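Knocking on doors in December

I spent most of the month canvassing for the Urnska town council election, and a few people have asked me how it went, so I'm writing it down before I forget the details.

Our ward has 529 registered voters. That sounds small until you have to walk it. Haris Zupan had the list, split by street, and he gave me everything between the creek and Sorkano Avenue. I had four evenings to get through it the first time. Most people aren't home at 5 p.m. and don't want to talk at 8, so the useful window is short.

The party office sent us a script. It opened with taxes, then policing, then a line about growth. I used it for one evening and then stopped. People listened politely and told me they had something on the stove. After that I just asked what they would fix first if it were up to them, and wrote down the answer in the words they used.

The most common answer was the bus. The 6 used to run past the clinic and now it turns at the bridge, which leaves a long walk for anyone going to an appointment. I heard this from retired people, from a nurse, and from a man who doesn't take the bus at all but drives his mother now. After the bus came rent, and after that the water bills. Taxes came up a few times. Policing came up at two doors, both on the same block, and both times it was about parking.

I don't claim this is a survey. I talked to the people who opened the door, and those are mostly older people and parents with small kids. I missed almost everyone in the new apartments because I couldn't get past the lobby. Viera Rusnák did the phone list for that building and says rent was far ahead of anything else there, so my order would probably change if you put the two together. 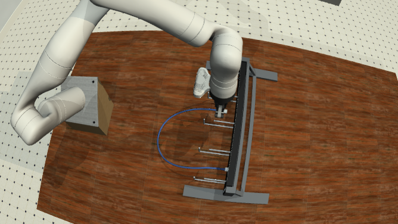

White robot arm over a wooden tabletop. Computer rendering.

What bothered me was how little of this showed up in the campaign. Kristýna Ondrejka and Otakar Trnka had two debates, and I went to both. The first was almost entirely about the budget surplus and who deserved credit for it. At the second, a woman near the back asked about the 6, and each of them answered by talking about regional transit funding. That may be where the problem is, but she asked whether the bus would go to the clinic again and neither of them said yes or no.

I brought my notes to Haris after the second round of doors. He read them and moved the bus to the top of our last flyer. It was late by then and a lot of people had already voted by mail. I still think it was the right flyer.

Ondrejka won. I had worked for Trnka, so I was disappointed, but I knocked on enough of her supporters' doors to understand it. She had gone to the same streets in the fall, before we started, and people remembered that she came in person.

The new council takes up the transit contract at its second meeting. I plan to go and bring a typed copy of my notes, with the names taken off. Mariama Akolgo from the clinic is going too. If you live on the east side and want to come along, leave a comment and I'll post the time when I have it.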